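A morning at the Dogar district court open day

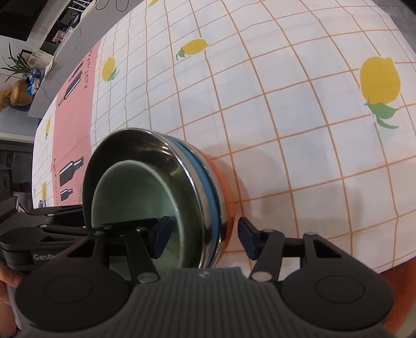
Tablecloth with lemons and a printed pink panel.

In May the district court in Dogar opened its doors to the public, and I went there with a group from our evening class in Petlow. We were 30 persons, most of us never inside a court before. The bus took 40 minutes and we arrived a little before ten.

At the entrance everybody must put the bag through the scanner, also on an open day. After this we were divided into 2 groups. My group was guided by Yasir Zaidi, a clerk who has worked in the criminal section for many years. He spoke slowly and he let us ask questions, for which I was grateful.

First we saw the large courtroom. It is smaller than I expected from television. The judge sits only one step higher than the others, and the witness stands so near to the accused that they could almost shake hands. One lady asked if witnesses are not afraid. Mr Zaidi told us that in some cases a screen is put up, or the witness speaks by video from another room. The judge has to agree to it, and the defence may object.

Then we went down to the cells. There are five, painted light green, with a bench and nothing more. We were allowed to close the door for one minute. I did it, and I must say the minute was long.

The part I liked most was the short trial played by students from the law school in Heklow. The case was a stolen delivery van. We were the jury and had about 20 minutes to decide. In our group we could not agree, because the only witness had seen the driver from behind. The other group said guilty very quickly. Afterwards the student who played the prosecutor explained which parts of the statement were weak, and several people wished to change their vote.

I would have liked to hear more about how the police prepare a witness before the trial, but this was not in the programme. The court has a leaflet on it in the entrance hall.

The next visit of our class is to the land registry in Trenum. Please write your name on the list by the classroom door if you want a seat in the bus.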